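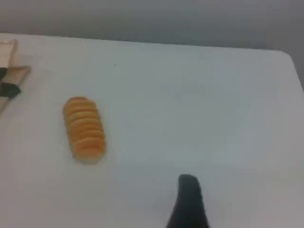 My sister rang last night while I was putting the shopping away and asked, as she does every year, whether I'd bought myself a robot butler yet. I write one post about the trade on a blog that is otherwise allotments and buses, and I have been hearing about that butler ever since. So, for her and for anyone else who wants to know before Christmas dinner: can they do the chores yet?

A bit. Some of them. Slowly!

I spent most of September going round places that are trying, partly for work and partly because I'm nosy. The shop-floor end first, as it's further along. Erraji do parcels and boxed goods, and their line was going at a fair old lick when I visited. I stood there with my coffee and watched 600 cartons go past in the time it took me to finish it and hunt for a bin. Every one a cardboard box, every one square, all of them on a belt at the same height. If your house were made entirely of square cardboard boxes on a belt you could have your butler tomorrow.

Houses aren't, though. Houses are full of stuff that rolls and flops and crumbles. Take a stack of round crackers sitting on their edges on a table. I can pick that up without thinking, with the phone wedged under my chin. I squeeze the ends a bit so the middle doesn't drop out, I feel it start to go, I bring the other hand under. A machine with two stiff fingers has to decide where to take hold and how hard. Too soft and you've got crackers all over the floor, too hard and you've got crumbs. And you can't just tell it "cracker, this hard", as the next thing along might be a sponge cake, or an egg, or a tin of beans.

I had a long natter about this with Mounir Abdel Hamid, who has been at it a lot longer than me and is much more patient. His view is that picking up is the part everyone asks about and putting down is where the hours go. Putting down where? In what? Which way up? He has a whole notebook of nothing but putting-down trouble, and he let me read four pages of it on the train (4 was plenty, his handwriting is dreadful).

Bags are the worst of it. I hadn't given bags a moment's thought before I took this job. A box has sides and it keeps them. A cloth bag is a different shape every time you look at it, and the handles go wherever they fancy, quite often straight across the bit you want to reach into. Unpacking the shopping, which my sister reckons is the very least a butler should manage, is a bag job from start to finish.

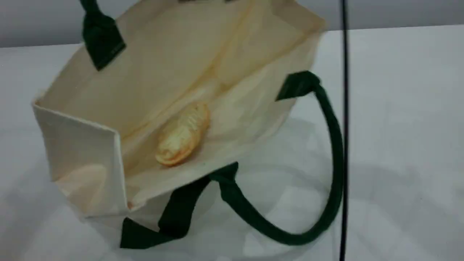

A tote on its side, handles all over the place, and something yellowy-orange to get at inside.

You or I would grab the bottom of that and tip it out. Or hold the mouth open with one hand and go in with the other, not even looking. For the machine it's a proper think. The cloth can hide what it's after, the strap can snag a finger, and if it nudges the side the whole thing sags and what it knew about the bag a second ago is no use any more.

Wakilach, who make arms for kitchens, told me they'd logged 513 goes at bag unpacking over the summer. They were happy with the ones where the bag stood up nicely and a good deal quieter about the rest. I liked them for that. Naltier showed me a very slick film instead, with music, and when I asked to see it done in the room the chap had to find somebody, and somebody was at lunch. Make of that what you will.

As for speed, I timed one tidy-up, start to finish, a small table with a few bits of food to go in a bag. Around 92 seconds. My nephew is six and he could beat that, though you'd have to bribe him and he would eat some of it.

I don't want to be a misery about it. When I started in this line, a soft bag wouldn't have been on anybody's list. You'd have been laughed out of the room. Now it's an ordinary thing to have a try at, and some of the tries come off, and the people at Grakiten are even talking about laundry (folding it, mind, nothing about finding the other sock). I do think I'll see a machine put the shopping away in an ordinary kitchen. I just wouldn't clear a space for it by the fridge.

So no, Sal, no butler. I'll be doing the sprouts myself again and you can do the washing up. I've still got a bag of spuds in the hall that needs sorting, and the bus piece I promised will go up after New Year, once I've found out what they've done to the timetable.

Posted 22 December 2019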